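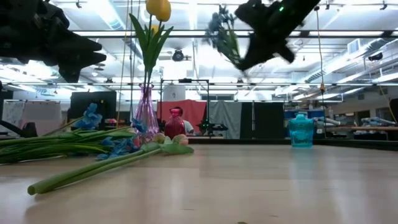 Fake tulips, three colored vases, zero talent

Usulstead Home & Hobby Forum > Flowers, Real and Otherwise

hallway_hydra
31 Jan 2018
Posts: 67

I have a light wood tabletop, yellow tulips, a lot of blue things that I'm told are cornflowers, two pink tulips and three glass vases that don't match. All the flowers are fake. I killed the last real ones in October and the household has asked me not to do it again.

So far the yellow tulips are in the tall purple vase and the blue stuff is in a heap on the left while I think about it. The short magenta-red vase and the teal jar have been standing around empty. Where does the blue go? Everything I try looks like the front desk at a dentist.

pruning_for_spite
Posts: 1171

Take it all out and start again. Lay everything flat on the table by color and only then pick a vase. You went tall vase first because it was the tall vase. Everyone does it.

Also, yellow out of purple glass is a lot of look. I'm not saying it's wrong. I'm saying I had to put my coffee down.

moth_and_rust

I like the yellow and purple. They're opposite each other on the color wheel, and they both look like they know it.

The teal jar is the one I'd fight you over. Wide shoulder, narrow collar. Put one stem in that and it falls over to the side like it's had bad news. Give it the blue bunch, stems cut down short, heads resting right on the collar.

pruning_for_spite

Blue in teal? You'll lose the jar and the flowers in one go.

moth_and_rust

That's called tonal.

pruning_for_spite

It's called I can't find my flowers.

hallway_hydra

OK, flat on the table by color, as instructed. Two bunches of blue with the stems pointing down, yellow tulips above, the pink one coming up between the bunches. I hate to say it but it looks better lying down than it ever did standing up. Can I just leave it like this and eat somewhere else?
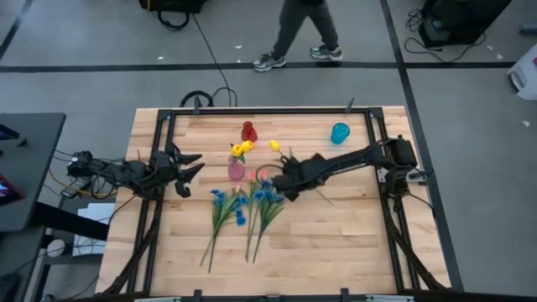 Page 2 of 4

gravelpath

Long-time reader, first time having an opinion. Lying down is fine if it's a long table and you never need it. We did that at my sister's place in Hotow and ate off our laps until spring.

Put the two blue bunches together as one. Two of anything the same size looks like bookends.

sensible_shoes

Is there wire in those stems? If there is, bend them before you cut anything. Fake tulips come out of the package standing at attention and real ones never do. Put a curve in the stem, let one head droop, open the leaves out with your thumb. That's most of the job and it costs nothing.

If you do cut, use side cutters. I ruined a good pair of McAlister scissors on a silk hydrangea and I still think about it.

hallway_hydra

No idea about the wire. I'll squeeze one and report back.

pruning_for_spite

Before you go: pink in the teal, alone. One stem, nothing else in there with it.

moth_and_rust

It'll FALL OVER. We covered this.

pruning_for_spite

Then it can lean. Tulips lean. Put some glass pebbles in the bottom, you can get them at Avia for less than the bus fare.

hallway_hydra

Yellow is going back in the tall one, pink is headed for the teal, and the blue is all in one big bundle across the front. I didn't put the blue in anything. I got it that far and liked it there. 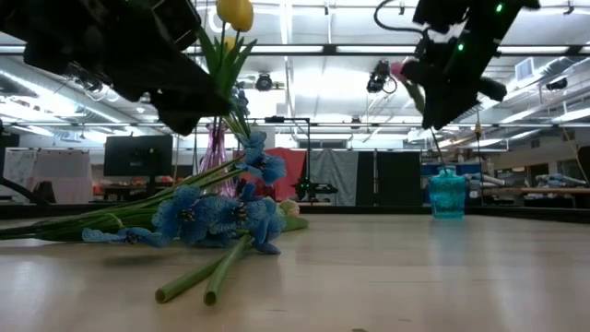
Re: Fake tulips, three colored vases, zero talent

moth_and_rust

Well, I'm annoyed, because the pink and teal is going to be good.

The blue I can't sign off on. It's a nice ruffly blue and it's lying there with its cut ends pointing at the guests.

sensible_shoes

Turn the bundle around so the stems go behind the vase. Or tie it with a ribbon and then it's a "gathered bunch" and you can charge for it.

gravelpath

Leave it! It looks like somebody just walked in from the garden.

pruning_for_spite

With a bundle of polyester.

gravelpath

You don't know what sort of garden it is.

hallway_hydra

Ribbon it is. I have a 24 inch piece left over from a present, it's green and it says Happy Retirement on it. I'll face that side down.

moth_and_rust

Face it up.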